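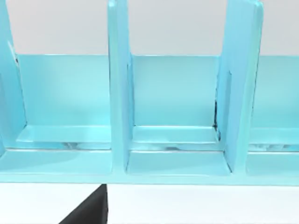 シミュ上のラック挿入、把持後の再計画が遅すぎる件

1: brock_m
急ぎなので雑に書きます。ラックのスロットに皿を差すタスク、プランナはCarnow、制御側はKusterのインピーダンス。
単発だと通る。連続で回すと挿入直前の再計画で固まる。タイムアウト2秒に引っかかって全部やり直し。
昨夜190エピソード回して46失敗。ほぼ全部これ。
衝突メッシュはラックもCADのまま。関係ある?

2: yazawa_ctl
ある。仕切りが薄いやつはメッシュそのままだと距離計算が暴れる。凸分解してる?

3: brock_m
してない…。自動でやってくれるもんだと

4: yazawa_ctl
してくれない。しかも設定なしだと全体を一個の凸包で包まれることがある。スロットが埋まった扱いになるから、解が無いのは当たり前。

5: nemui_planner
>>4
それだと単発でも通らないはずでは?
1回目は通ってるんだから凸包説は違うと思う。前エピソードの把持物体がシーンに残ってるだけじゃないの。アタッチ解除のあとremove呼んでる?

6: brock_m
detachは呼んでる。removeは…確認します

7: Teodoro Becerra
横から失礼。うちもCikutikのタスク集で同じ症状が出ました。原因は両方でした。ゴミ物体が残っていて、それを消しても仕切りの近くでまだ遅い。
あと手首カメラの点群をオクトマップに入れてるなら、自分のグリッパを障害物として拾ってないか見てください。セルフフィルタのパディングが小さいと指先が残ります。

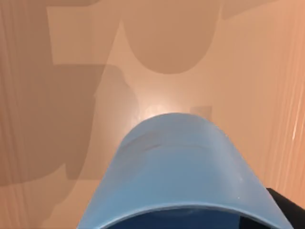 影の境目で深度がずれるという話も聞きますが、レンダラの深度を直接使ってるなら影は無関係です。ステレオマッチングを模擬してる場合だけ疑ってください。

8: nemui_planner
オクトマップまで使ってるとは書いてないよね?
シミュなら真値の姿勢で組めばいい。知覚を混ぜると切り分けにならない

9: brock_m
すいません使ってます。実機に持っていく前提なんで

10: nemui_planner
だったら最初に書いて。まず切って再現するか見る、話はそれから

11: yazawa_ctl
まあまあ。ただ切るのには賛成。
順番としては
・知覚オフ、真値の姿勢で回す
・エピソード毎に計画シーンの物体名を全部吐かせる
・それでも遅いならラックを板ごとのboxに置き換え

12: brock_m
結果。オクトマップ切って45エピソード、失敗2。
シーンのダンプ見たら前の皿が残ってました。detachしたあとワールド側に戻るんですねこれ。知らなかった
removeを足しててもう一回回してます

13: nemui_planner
ほら

14: Teodoro Becerra
残りの2件はどこで落ちてます?

15: brock_m
両方ともスロットの入口。下の段差に指が当たる判定で止まってる。見た感じは当たってないんですが

16: yazawa_ctl
それがメッシュのほう。段差とか縁のリップが粗い形状で膨らんでるんだと思う。衝突形状の表示をオンにすればすぐ分かる。

17: nemui_planner
マージンの設定値かもしれないけどね。薄い仕切りで余裕を大きくとると入口が塞がる。box化の前にそっち下げるほうが早い

18: yazawa_ctl
>>17
下げるのは反対。実機に持ってくって言ってるんだから、マージンで逃げると後で指ぶつけるよ。接近区間だけ許容ペアを指定するならまだ分かる

19: nemui_planner
許容ペアのほうがよっぽど危ないでしょ。接触しても計画が通るんだから。Yazdaniの設定ファイルなら区間別にマージン変えられる

20: Teodoro Becerra
挿入の最後の区間はプランナに任せず、Kuster側で力制限つきの直線動作にしてます。計画は入口の手前まで。うちはそれで落ち着きました。

21: brock_m
それ良さそう。boxに置き換えたあと、直線動作も試します。接近の始点ってスロット座標系で持ってます?ワールド?

22: Teodoro Becerra
スロット座標系です。ラックを動かしたときに全部書き直しになるので。

23: brock_m
了解です、書き直してきます。オクトマップ戻すのはそのあと。パディングの値はまた聞くかも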